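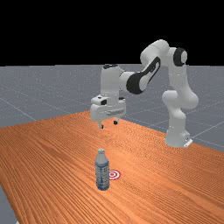
White arm over the wooden table.

Ristness Ice Rink Users' Group
Minutes of the February meeting, held in the upstairs room at 7 pm

Present: Forough Dehghan (chair), two members for the figure skating club, two for Ristness Juniors ice hockey, one for the Holst curling section, the rink manager.
Apologies: the speed skating coach.

1. Minutes of the last meeting
Agreed, with one correction. Under item 4, "Holst" should read "Holst Juniors". The chair signed them.

2. Matters arising
The rink manager said the broken latch on the home bench door had been replaced. The away bench door still sticks and will be planed when the ice is out. The lost property box has been emptied and unclaimed boots have gone to the hire desk.

3. Ice times
The juniors asked for an earlier start for the under-12s, whose session now ends too late for school nights. Figure skating were willing to swap if they kept the same length of session and a resurface before it. The manager said a resurface takes the machine off for fifteen minutes and this must come out of somebody's time. After discussion it was agreed to split the loss between the two clubs until the end of the season and look at it again then.
Curling asked whether pebbling could begin before the public session had fully cleared. The manager said no.

4. Open skate evening
192 tickets were sold and 31 people hired skates who had not been on the register before. Amine ran the hot drinks stall and has asked to come back next year. Two complaints were received about the music being too loud near the barrier. The speaker at that end will be turned round.
It was felt that the slapshot corner for visitors worked well but the queue ran across the door to the changing rooms. Next time it goes at the far end.

5. Friendly against Karkosel
Karkosel have confirmed they will bring two teams. Face-off is at 5.30 pm. The home side will wear white. A second timekeeper is needed and the juniors will find one. Dehghan to write to Karkosel about parking, as the coach could not turn in the lower car park last year.

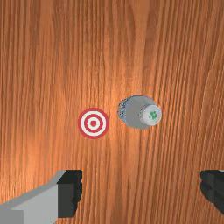

6. Charges
The manager proposed raising the club rate by 7 per cent from the start of next season. Figure skating said their members had already had one rise and asked for the power bills to be shown to the group. The manager will bring them to the next meeting. No vote was taken.
Skate sharpening stays at the present price. A second grinding wheel is on order.

7. Safety
Helmets: 55 of the hire helmets have been checked and passed. The rest are to be done before the open skate in spring. Any with a cracked chin cup should be handed to the desk and not put back on the shelf.
Coaches were reminded to sign the first aid book even for small cuts.

8. Any other business
Curling asked for a hook for brushes by the side gate. Agreed.
The vending machine is out of order again. Manager to ring the firm.

The meeting closed at 8.40 pm. Next meeting in the same room, start time 7 pm.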